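Re: [monby-kitchen] Cooking chopsticks, what length?
From: Adesuwa Isah
To: monby-kitchen list

Lawal Nwosu wrote:

> I finally want a proper pair of long cooking chopsticks for frying and
> for lifting noodles out of the pot. The shop on Calloway Street has
> plain wood ones in a few lengths and a metal pair that costs more.
> I have a small stove and a deep pot. Is longer always better? And do
> people oil theirs or just leave them alone? My last pair went fuzzy at
> the tips after one winter and I threw them out.
>
> Lawal

Oh, I am so glad somebody asked this! I've been cooking with chopsticks since I moved to Monby and I'd give up most of my spoons before I gave them up.

Length first. Longer is better for deep frying, no question, but on a small stove I'd go for the middle size. The really long ones tip out of a shallow pan if you let go of them, and they're a pain to steer when you only want to turn a dumpling. With your deep pot, stand one in it at the shop (they won't mind, I've done it) and check that you still have a good hand's width sticking out over the rim. If you do, that's your size.

Skip the metal ones for frying. They get hot, they scratch a nonstick pan and noodles slide right off them. I have a metal pair and they live in the drawer with the corn holders.

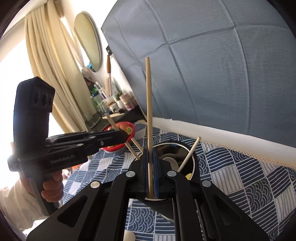 Wood is what I'd buy, and plain wood at that. Lacquer looks lovely at the table but I don't want it sitting in hot oil. Look closely at the tips before you pay, because that's where cheap ones go wrong: you want a clean end with no splinters and no soft spots. I like a blunt tip like the one in the photo for stirring and for eggs, and it's kinder to the pan too. For picking bones out of fish I keep a thinner, pointier pair, and the two never swap jobs in my kitchen.

As for the fuzz, please don't throw the next pair out! Rub the tips with fine sandpaper, going with the grain, wipe them down, and they're good again. I do mine every October when I get the big soup pot out. I've saved pairs that looked hopeless. If there's a dark smell to them, or a crack running up from the end, then yes, let them go.

Oil: a little, now and then, and wipe off the extra. Mineral oil from the Bastis hardware counter is fine. Don't soak them and don't put them in the dishwasher. Mine dry standing up in a jar, tips in the air.

One more thing, try them for scrambled eggs. Hold all 4 from two pairs in a bunch and stir fast over low heat for 5 minutes. You get the softest little curds, and I'd eat them every morning if I had the patience.

Tell us which ones you end up with!

Adesuwa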